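Farenthorpe to Merkorby by motorbike: notes on fuel, tyres and luggage

January 2026

The second half of the Merkorby loop is the part people write to me about, so these are the notes I kept on the bike rather than on the views. The route was Gudrun Strömberg's. She drew it on two paper maps and left the overnight stops to the rest of us. Four riders, four singles of similar weight, 959 km from the yard at Farenthorpe back to the yard at Farenthorpe.

Fuel first. The longest gap between pumps is the stretch north of Prindlow. My tank gave nearly 50 km more than that gap needed, at a steady pace on gravel. Cameron Ashby rides harder in soft ground and carried a spare can on the left pannier frame. He used it. Headwind matters more than load on that section, and the wind is from the north most afternoons.

Tyre pressures: I dropped both tyres at the end of the tarmac and pumped them up again at the Tuhiwai crossing. A small electric pump running off the battery lead does one tyre in the time it takes to check the chain. Mounir Cherkaoui used a hand pump and was ready to leave when I was.
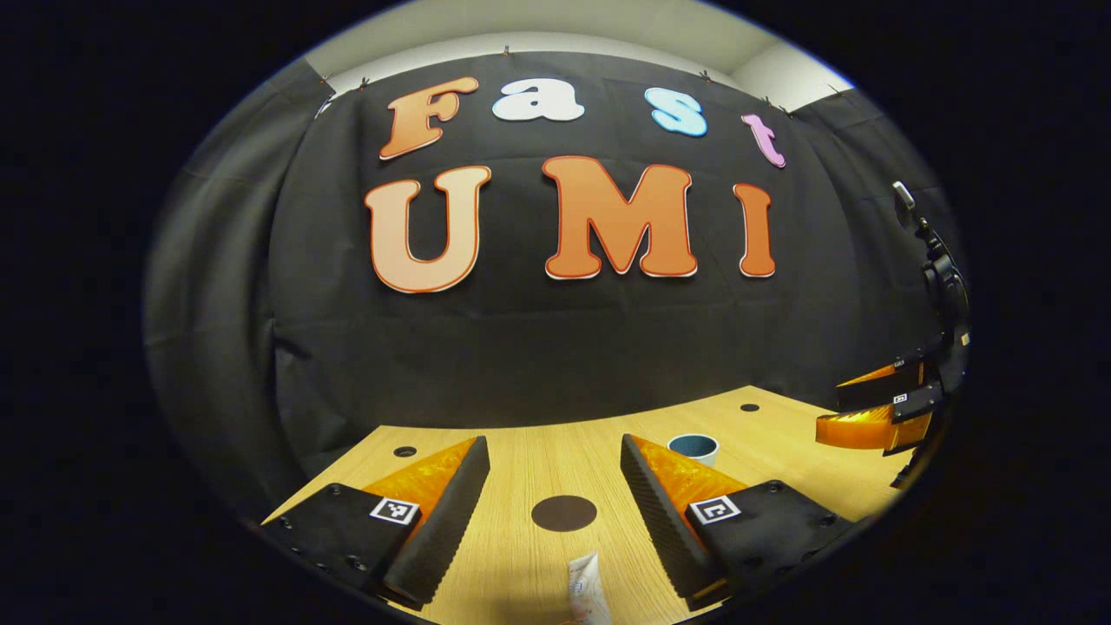

Can the loop be ridden on road tyres?
The southern half can, in dry weather. The northern half has two river approaches in deep loose stone, and a road tyre will not steer in it. Fit something with an open tread and accept the noise on tarmac.

The Tuhiwai crossing is a concrete ford with a lip on the far side. Ride it in second gear, standing, and look at the exit post. In July the water was below the axles. After rain the locals use the bridge upstream, a detour of 11 km on a farm track with three gates.

Luggage was soft bags for everyone except Ylva Hägglund, who joined us for the last leg with hard cases and had to stop once to refit a mounting bolt. Mine weighed less than on any earlier trip. The tools went low and forward, clothes in the tail bag, and the wash things in an outer pocket so that the main roll stayed closed until the tent was up.
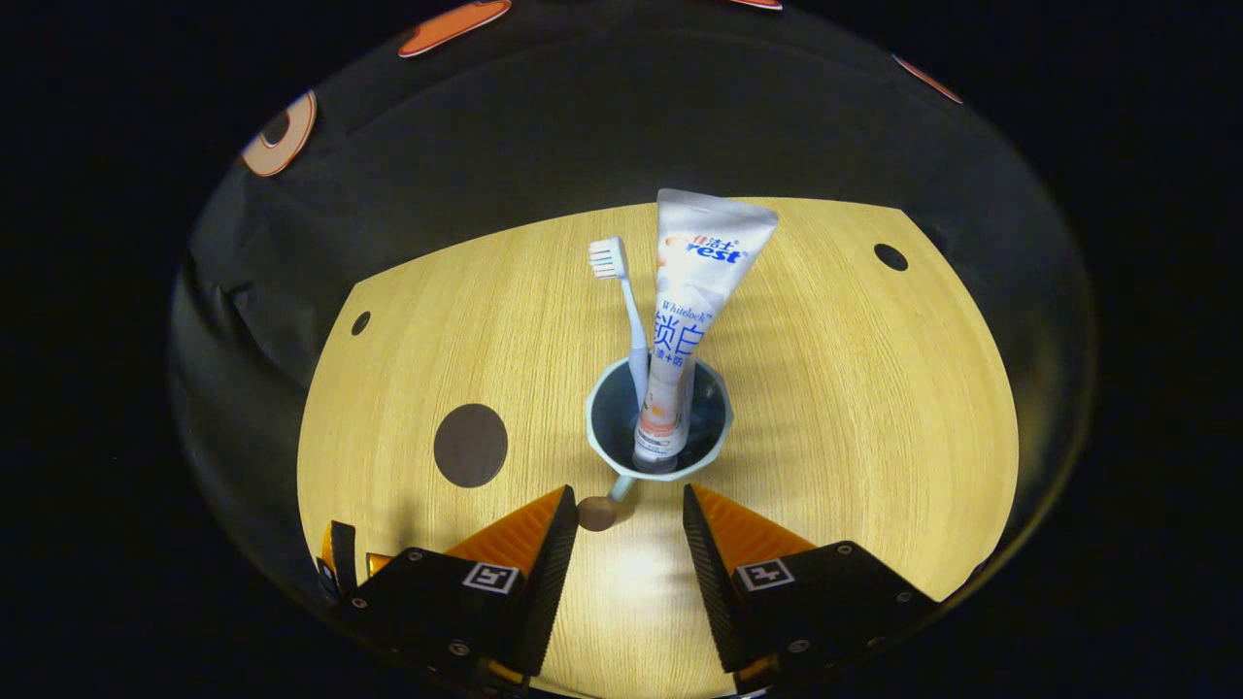
Servicing on the road

I changed no oil. The chain was cleaned and oiled each evening and adjusted once, at Prindlow. The air filter was a different matter: following three bikes on dry gravel fills it quickly, and I swapped to a pre-oiled spare on the fourth morning. Oda Söderlund has the workshop in Merkorby and will hold a parcel of parts if you write to her beforehand.

One spoke on the rear wheel had worked loose by the finish. I have tightened it and will check it again before the next trip.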